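# An afternoon at Bernov's open day

I'd been meaning to go to the Bernov repair works for years, and in June I finally got on the bus – 40 minutes, then a long walk past the Brinevine garden centre (tempting, but I was good). Entry was free and tea was 65p, so I was in a fine mood before I'd even got through the door!

They take in old office computers and get them going again, or strip them for parts if they're too far gone. Last year 2,446 came through, according to the board in reception, and I believe it, judging by the shelves. There's a whole wall of power leads. I could have stayed with the leads all day, but the tour moved on to cleaning (brushes, blowers, a lovely smell of lemon) and then to the benches, which was what I'd come for.

I've only ever had the side off my own PC once, and I put it back on very quickly. Seeing a board close up with somebody explaining it was a treat – the processor sits under a metal bracket with a little lever arm, and the memory goes in those long slots beside it. I'd always thought the round silver-topped things were batteries. They're capacitors, and I've been wrong for 17 years. 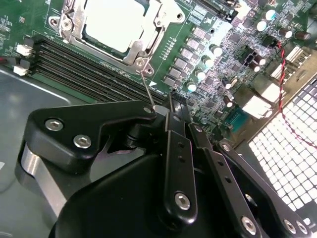 Una, reading this over my shoulder, wants it added that you should always loosen the screws around a processor a bit at a time, going corner to corner, and never take one right out first. Noted! I'm still not letting her near my PC.

I came home with a refurbished keyboard and a Boström mug from the bring-and-buy table. The last bus goes at ten past five, by the way, and it doesn't wait.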